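Clallow Voices: interview transcripts on protest, public meetings and local campaigning

README, last changed 2018-10-19

Hello, and thank you for taking an interest in our transcripts. If you have come looking for recordings of people talking about marches, petitions, pickets and long evenings in draughty halls, you are in the right place, and I hope you find something useful. Do read this file first, even if you are in a hurry. It is longer than it ought to be, but most of the questions we get by email are answered somewhere in it.

What you will find

The collection holds 40 interviews with people who took part in the campaign against the closure of the Goodall bus depot, and in the housing protests in Kidberg that grew out of it. Of these, 23 have been fully checked against the sound. The rest are good working drafts, and you should treat them as such (please don't quote from a draft without listening to the passage first, however tidy it looks on the page!).

Each interview is a plain text file. The first line gives the speaker's name, or the name they chose to go by, and the second gives the interviewer. After that it is simply talk, with a new paragraph for each change of speaker. Time marks appear in square brackets at every change of topic, or where I remembered to put them, and I'm sorry to say the early ones are patchy.

Who did the work

Marjorie Greenwood and Gareth Bainbridge did nearly all the interviewing between them. Elsie Inskip typed the first drafts, Amber Dunmore did the checking, and I have looked after the files and written this. The two long conversations in Kulteck were recorded by Marjorie over a pair of afternoons in September and run on from one another, so they are best read together.

How the transcripts were made

We kept people's own words and their own grammar. Where somebody says "we was stood outside the council offices", that is what you will read. We took out most of the ums, and we left in laughter, long pauses and the kettle, when the kettle mattered. Words we couldn't make out are marked [unclear], and a guess is followed by a question mark inside the brackets.

Names of police officers and council staff below senior level have been replaced with initials. Councillors are named, as they were speaking in public. A few speakers asked for passages to be taken out after they had read their transcript back, and we did so without a mark in the text, which I know some researchers dislike. We talked it over at length and felt the speakers' wishes came first.

Things to be careful about

These are the voices of campaigners. We asked the depot's managers and the two ward councillors who voted for closure to take part and they declined, so their side is only here as other people remember it. Dates given from memory are often wrong by a week or more, and the size of the crowd at the Kidberg march differs wildly from one speaker to the next. We have not corrected either.

Using the files

You may use the checked transcripts for teaching, study and your own writing, as long as you credit the speaker and the collection. For broadcast or anything sold, please write to us first so that we can ask the person concerned. If a speaker later withdraws, we will take the file down and say so in the change list, and we'd ask you to delete your copy too.

Corrections are very welcome. Tell us the file name and the nearest time mark, and one of us will listen again. 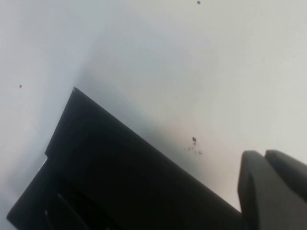
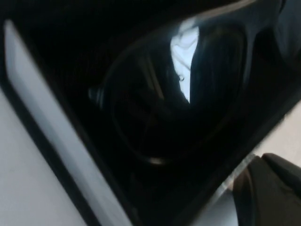
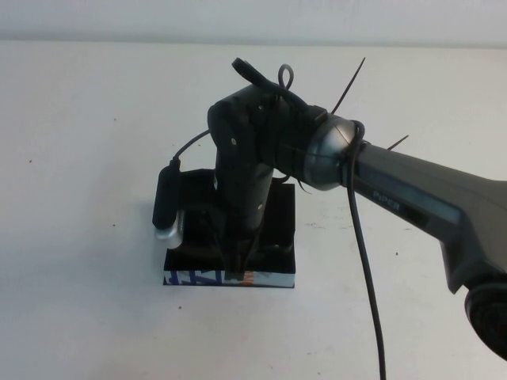 Black objects on or over a pale surface; the last picture also has the arm marked "PiPER".

Contact: Shirley Ellwood, Clallow Voices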